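Fetia lança serviço de restauro de pavimentos de madeira em Atinga

ATINGA, 14 de março de 2021 – A Fetia, empresa dedicada à conservação de interiores, anunciou a abertura de um serviço de restauro de soalhos para habitações e pequenos escritórios em Atinga. O serviço começou em regime experimental em janeiro e passa agora a aceitar pedidos de todo o concelho.

A oferta abrange a lixagem, a reparação de tábuas soltas e a aplicação de verniz de base aquosa. A empresa trata também da remoção e recolocação de rodapés, trabalho que até agora era entregue a terceiros. Cada obra é precedida de uma visita gratuita, da qual resulta um orçamento escrito válido por 25 dias.

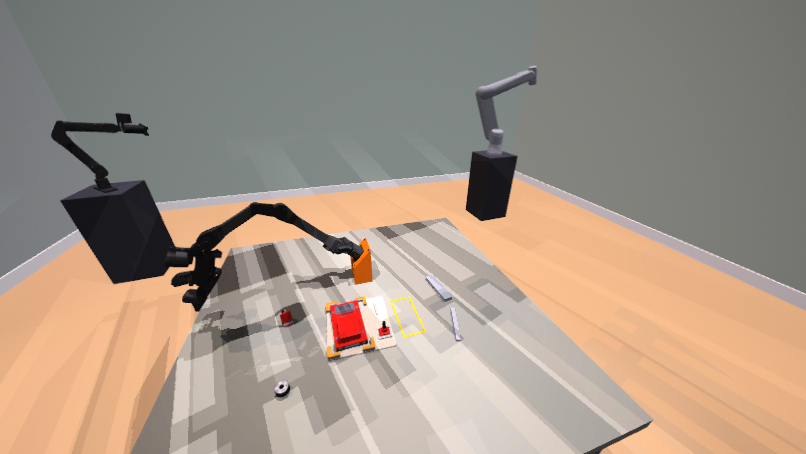 Imagem gerada por computador: sala com mesa cinzenta e chão em tons de madeira.

Durante a fase experimental foram intervencionadas quase 200 divisões, na maioria quartos e salas de prédios antigos do bairro de Sarkelari. O pedido mais frequente foi a eliminação de riscos e manchas junto às portas. Em várias casas, o soalho estava coberto por alcatifa e teve de ser limpo de cola antes da lixagem.

Os vernizes são fornecidos pela Vadier, ao abrigo de um contrato de 3 anos. O armazém da Fetia em Atinga mantém um stock de 3.000 tábuas de pinho e carvalho, em diferentes larguras, destinadas à substituição de peças que não possam ser recuperadas.

As marcações são feitas por telefone ou no balcão de atendimento da empresa. Os móveis devem ser retirados antes do início dos trabalhos. Quem não o possa fazer pode pedir esse serviço à parte, no momento do orçamento.
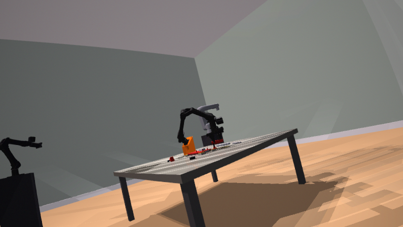
É preciso sair de casa durante a obra?
Na maior parte dos casos, basta manter fechada a divisão em causa e não pisar o chão até à secagem completa do verniz. Quando a intervenção abrange toda a habitação, a equipa acorda com o cliente um plano por fases.

Sobre a Fetia
A Fetia presta serviços de conservação e reparação de interiores em Atinga, incluindo pavimentos, portas e caixilharias de madeira.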